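Werkstattbuch Greifzange, 10. August 2019

Samstag, endlich einmal ein ganzer Tag am Stück in der Werkstatt, und ich habe mir vorgenommen, diesmal gleich mitzuschreiben. Die Zange, die Jarmila und ich für den kleinen Grilau-Arm bauen, hat seit heute früh neue Backen. Die alten waren schön leicht, aber beim Zudrücken haben sie sich nach außen gebogen, und man hat am Griff gezogen und gezogen, ohne dass vorne viel ankam. Jarmila Holub hat die neuen in zwei Anläufen gedruckt (der erste hat sich in der Nacht vom Bett gelöst, wir reden nicht mehr darüber) und mit 4 mm mehr Material an der Wurzel versehen. Das fühlt sich beim Drücken gleich ganz anders an, viel satter.

Der Bowdenzug läuft jetzt außen am Griff entlang. Innen war er hübscher verlegt, hat aber an der Kante gescheuert, und nach jedem Umbau musste ich ihn neu einfädeln, wofür ich inzwischen wirklich zu ungeduldig bin. Die Rückholfeder ist die kurze aus der Loltis-Tüte. Gewicht komplett mit Kamera und Kabel: 694 Gramm. Für den Arm ist das in Ordnung, fürs Handgelenk nach einer Stunde eher nicht, da will ich noch am Griffstück sparen.

Nachmittags dann Greifen von Hand am Tisch mit dem roten Tuch, mit Banane, der blauen Rolle und dem länglichen grünen Ding. Das Tuch gefällt mir als Untergrund sehr, die Sachen heben sich gut davon ab. Die Banane ist mir von allen am liebsten, weil man an der Schale sofort merkt, ob man zu fest zugepackt hat.

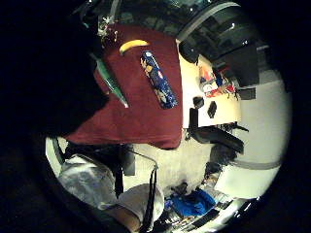

Muss das Fisheye neu kalibriert werden, wenn man nur die Backen tauscht?
Solange der Kamerahalter verschraubt bleibt und am Objektiv keiner dreht, reicht die alte Kalibrierung; neu eingemessen wird nur der Abstand von der Kamera zu den Backenspitzen.

Diesen Abstand habe ich also nachgemessen und in die Konfigurationsdatei eingetragen, mit Kommentar, damit Sota nicht wieder rätseln muss, welcher Wert zu welchen Backen gehört. Die alten Werte stehen auskommentiert darunter. Bitte stehen lassen, vielleicht brauchen wir die leichten Backen für kleine Teile doch noch einmal.

Was mich noch stört, ist das Spiel im Gelenk links. Mit der Hand gleicht man das ganz unbewusst aus, der Arm tut das nicht. Sota Shibata meinte am Telefon, er hätte noch Bundbuchsen von Biltgate in der Schublade und würde sie mir hinlegen. Falls die nicht passen, reibe ich die Bohrung auf und nehme die nächste Größe – das Gehäuse hat genug Fleisch.

Offen sind außerdem die Zugentlastung am Kamerakabel, im Moment nur ein Kabelbinder, und die Gummiauflage der Backen. Den Sandhu-Kleber habe ich auf einem Reststück probiert, er braucht 14 Stunden, bis man ihn belasten darf. Probestück liegt auf dem Fensterbrett, bitte nicht anfassen! An den Arm kommt die Zange dann im September.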